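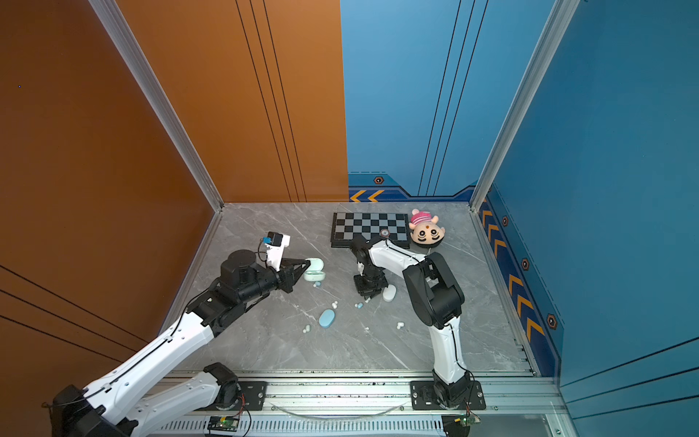

Both arms on the front rail, three earbud cases and the loose earbuds on the floor.

Blog > Bench Notes > Two-Arm Cell

Print this page | E-mail this page

The right arm dropped its torque again. I've been putting off writing this up until I had a cause. I have most of one.

The task is earbud sorting. Each bud goes into the case of its own color. An open case slides when a fingertip touches it, so one arm holds the case and the other works at it from the opposite side. I named the control program Takik, and the sorting routine on top of it is Talow.

The fault: during a two-arm hold, the right arm loses holding torque for a fraction of a second and then recovers. The left arm doesn't know this has happened and keeps pushing. Twice the case shot out and hit the wall panel. Once the right wrist came down on the chessboard hard enough to shift it. The log shows a bus timeout on the right side each time, and nothing on the left.

I suspected heat first. I ran the right arm alone through 1,000 cycles with no load and got no timeouts. I then ran both arms, no contact, for 3,000 cycles. Also clean. The fault only turns up when the two grippers are on the same object.
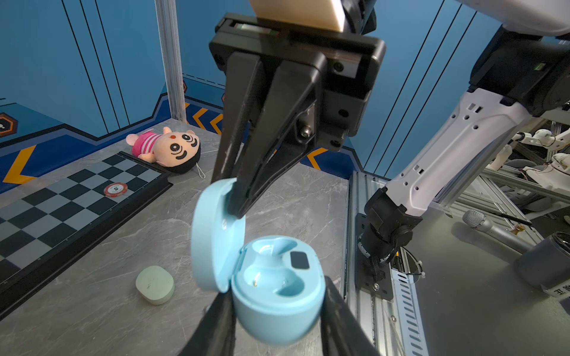 With both grippers loaded, the position error never reaches zero. Each arm treats the other as a disturbance and raises its current to correct it. I logged this on one hold and the current climbed for as long as I let it. The supply voltage sagged, the right controller missed its reply window, and Takik did what I had told it to do after a timeout, which was to release and reconnect. That last part is my mistake. I wrote it for a single arm in March and never looked at it again.

Gunvor Amundsen read the log and asked why a timeout on one arm didn't stop the other. There was no good answer. It does now. Either side missing a reply freezes both at their last position, with a current limit, and I have to clear it by hand.

Jozef Kramer thinks the supply is simply undersized and that the software change hides it. He may be right. I ran 117 holds with the new limit and saw no drops, but I also saw 16 voltage warnings, all on the right side. A heavier supply is on order. Until it is in, I keep my hands out of the cell whenever the motors are powered, including during a freeze.

Posted 5 February 2022

Shares: 3 | Comments: 2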